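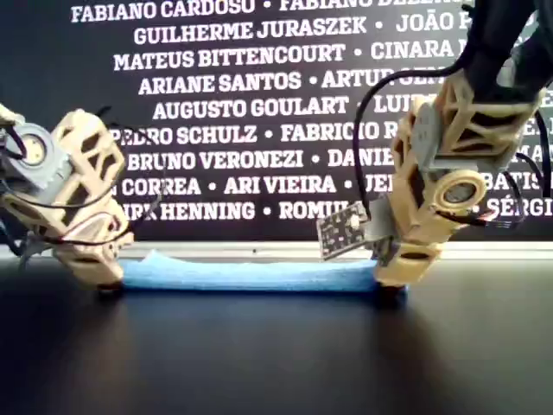

**FAQ › Foam pieces & table care**

I get a lot of the same questions about foam pieces in my inbox, so I finally sat down and put the answers on one page. Most of these come from people using the long pieces on a nice table and worrying about one or the other (usually the table!). If yours isn't covered, write to me through the shop page and I'll add it the next time I'm in here.

*Last updated Feb 26, 2026*

### Will foam scratch a glossy tabletop?

The foam itself is soft enough that I've never had it leave a scratch. Grit is what gets you. A crumb or a bit of sand stuck to the underside will drag across the finish every time you slide the piece, and on a dark, glossy top you'll see every line of it. I wipe the table, flip the foam, brush it off with my hand, and then lift it when I want to move it.

### Do you have the long pieces in light blue?

Yes! Light blue is the one I reorder most. I also carry gray and a kind of mustard that I love and hardly anyone buys. The blue comes in the Muma range, in the long size and the short size. The Lewis range is firmer and only comes in gray for now. I keep asking for it in blue and I'll keep asking.

### How long is the long one?

900 mm in the Muma, 700 mm in the Lewis. I know, I know, I'm in the States and I'm giving you millimeters – the supplier cuts that way and I'd be rounding if I converted it. Foam moves a little with the weather too, so please don't build a box with zero clearance and then email me in August.

### What's the best way to pick up a long piece?

Take it by both ends, low down, and lift evenly. If you grab it in the middle it folds over your hand, and with softer foam you can end up with a crease that takes a day or so to relax. Long nails leave little half-moon dents, by the way. They come out, mostly.

### My piece arrived bent. Is it ruined?

Probably not. Lay it flat on a clean table, leave it overnight, and look again in the morning. Please don't put a stack of books on it, I did that once with a whole batch and got 17 pieces with the outline of a cookbook pressed into them. If it's still curved after two days, send me a picture and I'll swap it.

### Can I wash it?

Cool water, a drop of dish soap, squeeze, rinse, squeeze again. No wringing and no dryer. Stand it on end somewhere airy and be patient, because the outside feels dry long before the middle is. I'd wait a full day before putting it back on a good surface, as trapped damp can leave a cloudy patch on some finishes.

### Can I leave it on the table all the time?

I wouldn't. Some lacquers and some foams don't get along if they sit together for months, and I can't tell you which pairing you've got. Mine goes in a drawer at the end of the day.

### How do I cut it down?

A long, sharp blade and light strokes. Mark it with chalk or a washable pen, put a cutting mat under it (the table, please, think of the table) and don't press. Pressing squashes the foam and you get a slanted edge. Scissors work on thin strips but they chew up anything thicker.

### Do you sell in bulk?

I do, through Trurgate, who handle the bigger boxes for me. The last order I sent through them was 2,005 pieces for a craft supplier, so yes, they can manage your school fair.

### Can I pick up in person?

Only at the Cerville counter, and only if you've had the email saying your order is ready. It's a tiny space and I don't keep spare stock there.

### Do you take back cut pieces?

Sorry, no. Uncut ones are fine within 30 days. I do take offcuts for stuffing if you're dropping by anyway – any color, clean, no glue on them.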